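Gelance Computer Reuse Program
Frequently Asked Questions
Last revised 19/01/2019

Who may donate a computer?
Any household, school or business within the county may donate. Businesses giving more than nine units at once are asked to write to the program office before delivery, so that storage space can be set aside.

What equipment is accepted?
The program accepts desktop computers, laptops, flat monitors, keyboards, mice and power cords. Printers, tube monitors, televisions and loose batteries cannot be accepted at the Estano Street location. These items should be taken to the county transfer station.

Does the computer have to work?
No. Machines that do not start are still useful for parts. Please attach a note stating any fault known to you. Equipment that has been in a flood or a fire will be refused at the door.

Should I remove my files first?
Donors are encouraged to copy any files they wish to keep and to sign out of all accounts. Once a computer has been handed over, files cannot be recovered or returned under any circumstances.

What happens to the data on my drive?
Each drive is logged by serial number on arrival and erased before the computer is offered to an applicant. A drive that cannot be erased is destroyed. A certificate listing the serial number is available on request, at no charge to households. Businesses pay a fee of $9 per certificate.

May I keep my hard drive?
Yes. Please remove the drive before delivery and state on the donation form that it has been withheld. Staff are not able to remove drives at the counter.

Is my donation tax deductible?
Donors receive a dated receipt describing the items given. The program does not assign a dollar value to equipment and cannot offer tax advice.

Who may apply to receive a computer?
Applicants must be 16 or older, live in the county and meet the income limits printed on Form 422. One computer may be issued to each household in any 24-month period. Students who receive free or reduced-price school meals qualify without further proof of income.

How long is the wait?
Most applicants are contacted within 40 days. Waiting times are longer in late summer, when school requests are given priority. Applications submitted by the end of June are reviewed before the start of the school year.

What does a computer cost the applicant?
There is a handling fee of $24, payable at pickup by check or money order. The fee may be waived upon written request to Gillespie Cruickshank, Program Office, Room 9.

Is there a warranty?
Computers may be returned within 40 days of pickup for repair or exchange. The warranty does not cover spills, drops, or software installed by the recipient. A desktop computer that has been opened by the recipient may be refused.

Can I request a particular brand or model?
No. Computers are issued according to what is in stock. Applicants who require a larger screen or a special keyboard on account of a disability should complete Part 3 of the form.

Can the program repair a computer I already own?
The program does not carry out private repairs. A list of local repair shops is kept at the front counter.

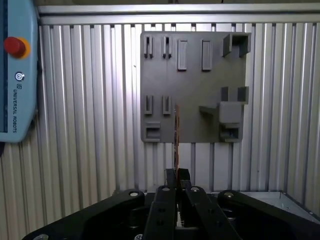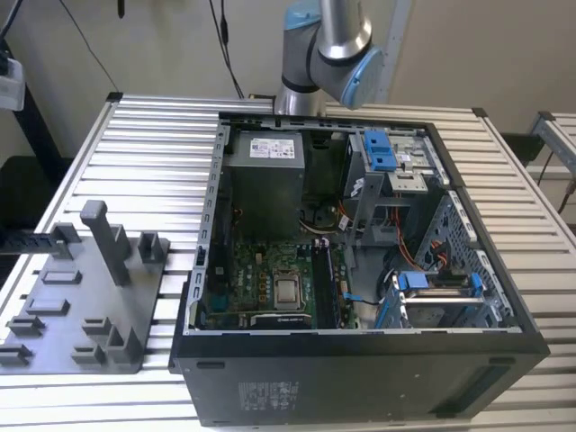
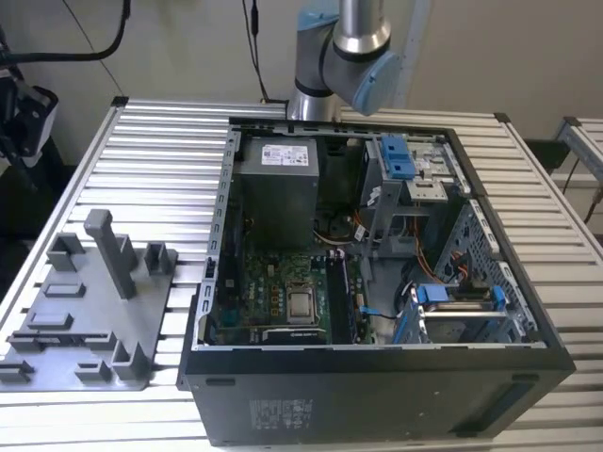
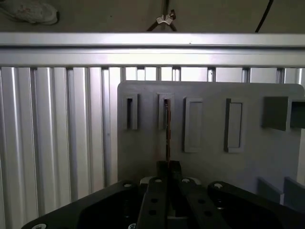
Comments on this page

Brenda Pickering
The answer on hard drives should say whether a withheld drive affects the receipt. I kept mine, ticked the box on the form, and the receipt still listed "desktop computer, complete." My accountant asked me to have it corrected, and the counter told me to apply in writing. Could the page state where such a letter should be sent, and whether the original receipt must be enclosed?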